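Print this page E-mail this page

A Robot Goes to Work, and Everybody Watches

Have you ever been to an open day? It is when a place that is usually shut to visitors opens its doors, puts out cookies and hopes you won't touch anything. In October the robot workshop at Olel had one, and a lot of people came to look at a machine named Terero.

If you were expecting a shiny robot with glowing eyes who shakes your hand, I have sad news. Terero is an arm. It has a shoulder, an elbow and a wrist, and then it stops. At the end there is a gripper, a sort of pinching hand with no thumbs to twiddle. It can't dance. It has never tried to take over the world, and its schedule is pretty full.

Terero's job at the open day was working with mugs. You may think this is a silly job for a machine that cost more than a car. You have been picking up mugs for years, after all, and you only dropped a few of them. But think about what you do. You look at the mug, you guess how far away it is, you reach, and you squeeze just enough. You do all that while arguing with your brother.

A robot has to be taught each of those steps, and it starts with looking. Terero has a small camera close to its gripper, so it sees whatever its hand is pointing at. Imagine having an eye on your wrist. You would be great at finding things under the couch and terrible at watching movies. 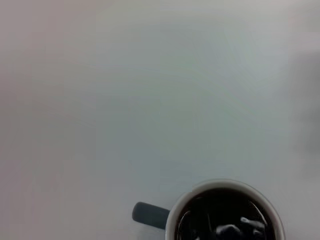
Cuver Tăng

A white mug on a pale table is a mean trick to play on a camera. You can find the mug because you know what mugs are like. A computer gets only a great big grid of tiny colored dots, called pixels, and a white dot on a mug looks a lot like a pale dot on a table. The dark gray handle is a big help. So is the dark drink inside, which makes a nice black circle with a white ring around it.

Then there is the shine. Look at the pale blobs near the bottom of the drink. They are reflections, like the ones you see in a puddle, but a computer doesn't know that until it has learned it. It might decide that something is floating in there. (Grown-ups have been known to make the same mistake, mostly before breakfast.)

How does a robot learn? Practice, and heaps of it. The people at Olel showed Terero's computer 3,218 pictures of cups and mugs before the open day. Some were bright and some were gloomy. After that came nearly 1,000 practice grabs, which is a lot of grabbing for something that doesn't even like coffee.

The visitors had plenty of questions. Does it get tired? No, but its motors can get warm. Does it know what a drink is for? No. Can it do homework? It can hold the pencil, and after that you are on your own.

If you go to an open day yourself, stay behind the line on the floor. A robot arm is strong, and it may not know you are there. Ask before you press a button, especially a big red one. The red one is the emergency stop, and pressing it for fun makes you popular for 2 seconds at most.

Print this page E-mail this page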